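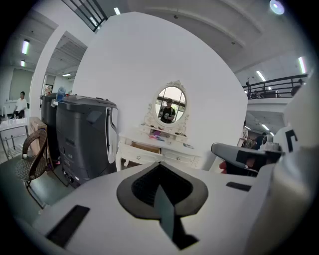 The white dressing table with the oval mirror, in front of the curved wall. Left drawer a little open.

The Dressing Table: Gallery

Welcome to the gallery page of our small furniture corner. We are a studio in Varkberg, and we work in one big room that we share with an office. For this reason you will find desks, paper and office equipment very near to old chairs and mirrors. Visitors often ask which pieces are for sale and which are only for us. On this page there is one picture for the moment, and under it I wrote some notes in the order in which people usually ask me. More pictures will be added in July, when the room is painted and the chairs from Bennani are back.

The style
People call this kind of furniture French provincial. The legs are carved and curved, the knobs are round and pale, and the mirror has a scrolled frame with a crest on the top. I like that the crest is not too big. On many tables of this type it is so heavy that you look only at it and forget the mirror.

The color
Everything is white, also the frame of the mirror. We discussed for a long time if we should go back to a wood color, and at the end we decided to leave it. Against the white wall it is very quiet. If you have a dark floor or a colored wall at home, it will look much stronger than here.

The drawers
Inside the drawer you find light wood, without paint. Please do not paint it. We rub the runners with a dry candle 2 times in a year and this is enough. Do not use cooking oil, it becomes sticky and it takes the dust. The drawers are good for brushes, scarves, letters and small boxes. For hair dryers they are a bit low, so measure first.

The mirror
It is an oval mirror and it stands on top of the table, with a small shelf below it. The shelf holds small things, like the pink one and the blue-tinted one that are on it in the picture. They do not belong to the table and they are not included in the price! For cleaning I use warm water with a few drops of vinegar and a soft cloth. Put the liquid on the cloth and never directly on the glass, or it can run behind the frame and make black spots there after some years.

The place
The wall behind is curved and it goes up nearly to the ceiling. It is difficult to put furniture against a curved wall. A bookcase always leaves an ugly gap. A dressing table is easier, for the eye goes first to the mirror. If you have a round corner or a bay at home, try it with a piece that has legs, so the floor stays visible.

The neighbors
On the left side are the big dark gray machines, of the kind you see in every office where people print a lot. A blue plastic bottle stands on the nearer one. I have asked to move the table away from this side, and it will go next to the door when we find a good day for it. Until then, the carved legs and the office live together, and I must say that I got used to it.

Price and delivery
The table with its mirror costs 570. Delivery inside Varkberg is 200 and includes carrying it up the stairs, but only when the stairs are wide enough, so please send us the measures. The mirror travels separately in a blanket. We keep a reserved piece for 7 days, and after this it goes back on the list.

Paint and wax
For small repairs we use the white paint from Nellell, in the matt version, and a clear wax from Eter for the inside edges of the drawers. Try the paint first on the back side, where it is not seen. White is never the same white, and an old one is often more yellow than you think. Let it dry for one night before you put anything on it.

Visiting
You can come to see the table every morning from nine until noon. Ring the lower bell, the upper one is for the office. If you want to bring a piece of your own and ask for advice, please write to us before, so we can make a free place on the floor.

Next in the gallery: two bedside tables and a coat stand, still waiting for their knobs.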